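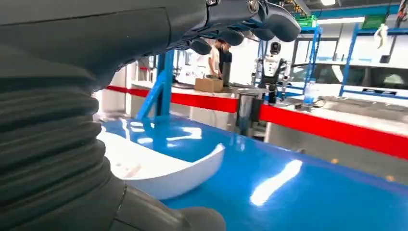 Glossy top shelves on rolling storage racks — how do I stop things sliding around and scuffing?

Posted by jiltura_jo, 8th March

I look after the storage for a shared workshop and we finally bought proper shelving this winter, the bolt-together steel kind with casters, so that we can push it about when the floor is needed for something bigger. I love it, I really do, but I have one complaint and it's the top. Ours is bright blue and so shiny you can see the ceiling lights in it, and anything smooth that gets set down there, like the white curved piece that's sitting on it now, has nothing at all to grip. Give the rack a shove and off it goes toward the edge. The lower shelf is fine because that's where the crates live, and a loaded crate doesn't wander.

The tops are the handiest spot in the whole place, though, right at the height where you naturally put something down when your hands are full, so telling people not to use them is a lost cause. I've tried. What I'd like is some kind of surface or lip that keeps light, curved things where they are and doesn't scratch them, and that I can take off again when I want to wipe everything down. I was looking at a roll of ribbed drawer liner from Domik, but at 50 dollars a roll I'd like to hear from somebody who has lived with it before I buy enough for every rack.

Second part, sorry, I know you're supposed to ask one thing at a time! We keep green vented crates underneath, stacked two high, and every one has a white label area on the front. I would like a labeling system that survives people swapping crates between racks, which they do constantly, and usually with the best of intentions.
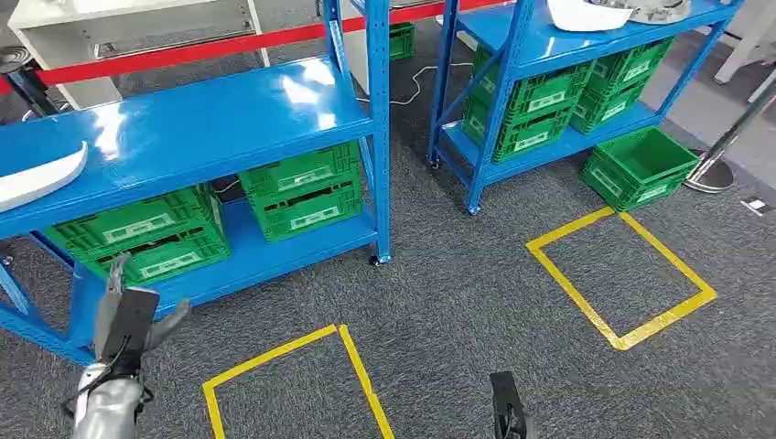 I should also mention that the floor is carpet, the flat gray office sort, and the casters are small. A full rack moves, but you have to lean on it, and then it goes all at once, which is exactly when things up top take a ride. If there's a trick to that as well I'd be grateful. We aren't allowed to take the carpet up (I asked, twice, very nicely).

Thanks in advance to anyone who reads this far. I do tend to go on.

feko_shelf_person
Accepted by the poster — 14 thumbs up

Oh, I feel for you, I had the same shiny tops in a costume store and spent a whole season picking things up off the floor. I'll take your points in the order you wrote them.

For the surface, skip the ribbed liner. It's good in a drawer, where nothing moves, but on a rack the ridges only touch a smooth curved thing in a couple of places and it still creeps. What worked for me was thin closed-cell foam, the sort sold for lining tool chests. Cut it a finger's width smaller than the shelf all the way around and don't glue it. Its own weight and the grip underneath are plenty. When it gets grubby, carry it to a sink, use dish soap, and hang it over a door until it's dry. Mine came from a place called Czarnecka that sells offcuts, and I got enough for three racks out of one bundle. Open cell looks nearly the same on the roll, so do ask. It drinks up every spill and you will regret it.

If you want a lip too, a strip of split foam pipe insulation pushed over the shelf edge does very well. It isn't beautiful. It does stop a light part from going over, and it's kind to your hip when you walk into the corner, which I do weekly.

For the labels, I'd number the crates and leave the contents off the front entirely. A crate keeps its number for life, and a sheet taped to the end of each rack says what's in which number. If someone moves crate 542 to the wrong rack it's still crate 542, and you can walk it home in a minute. I started mine at 300 so they couldn't be muddled with the old boxes, and I've been glad of it. Use removable vinyl, and wipe the label area with rubbing alcohol first or the corners will lift by the end of March.

Moving on carpet: push low. People grab the top of a rack because that's where their hands are, and that's what gives you the lurch. Put both hands on an upright below the middle, get a friend on the other side, and start slowly. And clear the top first, foam or no foam.

bolts4breakfast

Bigger wheels. That's it. Small ones sink into the carpet. Check the stem size before you order, I didn't.

grandma_of_racks

I mostly agree with the long answer above, with one quibble about numbering. At my old job the numbers had got up to 3,255 before anyone thought to retire the ones that had been thrown out, and by then the list was longer than the phone book and about as much fun to read. So do start with numbers, but cross off the dead ones as you go.

I'd also add a colored dot beside each number, one color per rack. A person carrying a crate won't stop to read a sheet, bless them, but they will match a dot to a dot. We had a big dot on the upright as well, at eye level, and crates started coming home by themselves, or so it felt.

As for the tops, an old yoga mat does the job too, if you have one going spare. Wash it first. The new ones smell for weeks with the windows shut, and ours gave two people a headache before we hung it outside.

jiltura_jo

Thank you all so much! I've gone for the foam and the dots, and I'm measuring the caster stems this afternoon with a borrowed caliper. Would you round the corners of the foam, or leave them square? The shelves have uprights at each corner and I can't decide whether to notch around them.

feko_shelf_person

Leave them square and stop short of the uprights. I notched my first one and the little tabs curled up within a month.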